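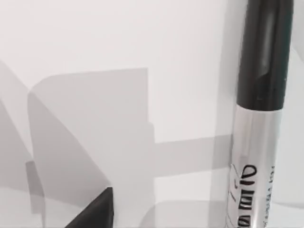
Mes migraines ont maintenant leur carnet, il s'appelle Dendero, il sort en août chez Wróbel et je suis tellement contente que j'ai demandé à écrire ce communiqué moi-même ! Pendant des années j'ai tout noté n'importe où, sur des tickets de caisse, au dos des ordonnances, une fois sur ma main. Et puis j'ai pris un feutre, capuchon noir bien brillant, corps gris argenté, et j'ai commencé à barrer sur le calendrier de la cuisine chaque jour où j'avais mal. Un gros trait, rien d'autre. Quand j'ai emporté la page chez le médecin, on a enfin parlé de mes crises avec quelque chose sous les yeux (et j'ai eu un peu honte du mois de février).

Le carnet, c'est ce calendrier en mieux. Il fait 36 pages, il tient dans une poche de manteau et il se remplit en trois traits : l'heure du début, l'intensité, ce qu'on a pris. Il y a une ligne « divers » pour le reste, le sommeil, les règles, l'orage, le repas de famille qui a duré jusqu'à 17 heures. J'ai tenu bon pour que les pages soient mates, parce que le papier glacé sous une lampe, un jour de crise, non merci. Les cases sont grandes aussi. Quand on voit des zigzags, on n'écrit pas petit.

Je tiens à le dire tout de suite : je ne suis pas médecin, le carnet ne soigne rien et il ne remplace pas une consultation. Si un mal de tête arrive d'un coup, très violent, ou avec de la fièvre, la parole qui s'embrouille, un bras qui ne suit plus, on laisse le carnet où il est et on appelle le 15. 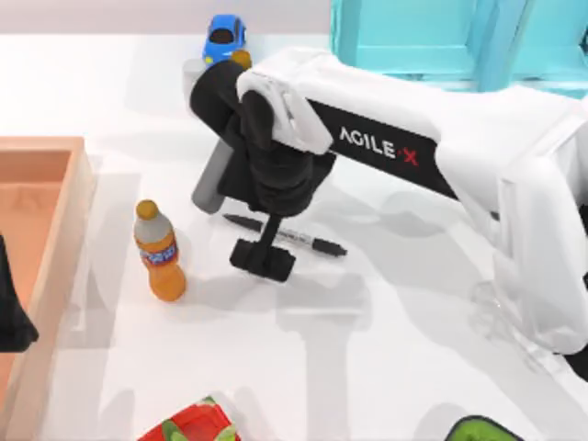

Dix-huit mois de brouillons

Il m'a fallu 18 mois pour y arriver, avec un premier modèle que tout le monde a détesté (moi comprise). Il demandait onze renseignements par crise ! Deepak Singhal, qui a fait la mise en page, en a supprimé huit en un après-midi et je lui en ai voulu jusqu'au lundi suivant. Ensuite 100 personnes migraineuses du groupe d'entraide de Wasodden ont testé la version courte. Elles ont réclamé une couverture qui ne crie pas « maladie » et une page pour les jours sans rien, que j'avais complètement oubliée.

« Je l'ai posé à côté de la cafetière et je remplis ma case en attendant que ça coule », raconte Erlinda Tiongson, qui l'a testé tout l'hiver. « Avant, je disais au médecin que j'avais mal souvent. Il me demandait combien de fois, et je ne savais pas. » 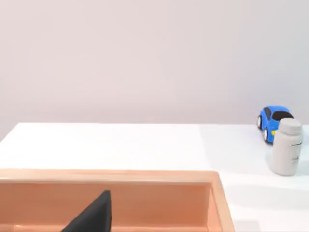 De son côté, Tamás Barta voulait une application et il me l'a répété à chaque réunion. Je comprends, mais regarder un écran pendant une crise, je ne peux pas, et je sais que je ne suis pas la seule. On est tombés d'accord sur une feuille récapitulative à la fin, à détacher et à donner au médecin ou à photographier une fois que la lumière est redevenue supportable.

Où le trouver

Le premier tirage est de 1000 exemplaires. Le carnet sera en vente à la librairie Wevgate et par correspondance chez Wróbel. Les membres du groupe de Wasodden recevront le leur gratuitement, c'était promis. Je serai à la librairie Wevgate un samedi de septembre, le matin, pour en parler et surtout pour écouter vos histoires de crises, lumières baissées et sans parfum s'il vous plaît !

Contact presse : Zdzisław Witkowska, éditions Wróbel. Exemplaires de presse sur demande.

Kazimiera Pawlak, autrice du carnet Dendero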